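**Dromska Shallow Basket, Rectangular**
Catalog entry 786, Tableware and Storage
Supplied by Ummont Institutional Furnishings

The Dromska is a low, open basket for table and counter use. It is supplied to dining halls, guest houses, reading rooms and schools, where it commonly holds bread, folded napkins, cutlery rolls, or small classroom materials such as blocks and counters. It has been part of the Ummont range for eight years and is the shallowest of the rectangular baskets we stock.

## Construction

The basket is woven in brown wicker. The walls flare outward from a smaller base and finish in a thicker braided rim, and the corners are rounded. The inner bottom is flat and lighter in tone than the sides. The weave leaves small gaps, so fine items such as seeds, pins or loose tea should be placed in a dish or liner before being put in the basket.

Wicker is a natural material. Slight differences in color and in the spacing of the weave are to be expected between one basket and the next and are not treated as defects. Customers who need a closely matched group should say so when ordering, and Nelu Cârstea in the stockroom will select from a single delivery where possible.

## Use on the table

The Dromska may be set directly on bare tables or on cloth. On fine or loosely woven cloths, lift the basket to move it; dragging may pull threads. A cotton liner, the Neagu, is sold separately and is recommended wherever unwrapped food is served. The liner covers the base and folds once over the rim. 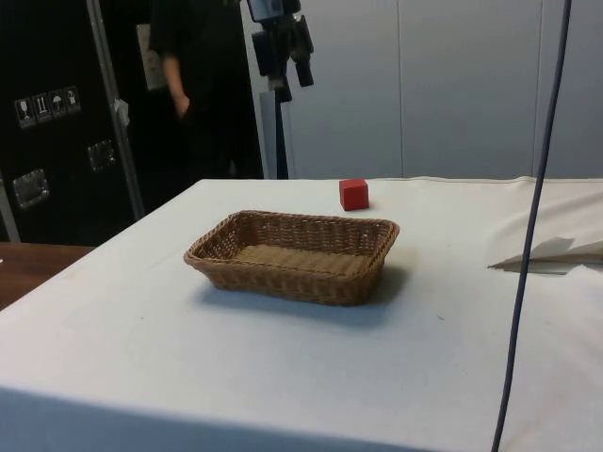 Liners may be machine washed with other table linen. They should be fully dry before they are returned to the basket.

## Care

- Brush out crumbs after each use with a soft, dry brush.
- Wipe with a damp cloth when needed. Do not soak.
- Air dry away from radiators and direct sun.
- Do not place in a dishwasher, oven or microwave.
- Stack no more than 30 baskets, with the rims level.

## Ordering

Baskets are sold in packs of two. Liners are packed separately and must be entered on their own line of the order form. Delivery to addresses in Rurnach is included in the price; other destinations are quoted on request.

Orders and requests for samples should be sent to Maricica Căpraru, Institutional Sales. Questions about repair of the rim or replacement of damaged stock should be sent to Čestmír Tichý, Product Care, with the catalog number and the delivery note.

Entry revised June 12, 2020.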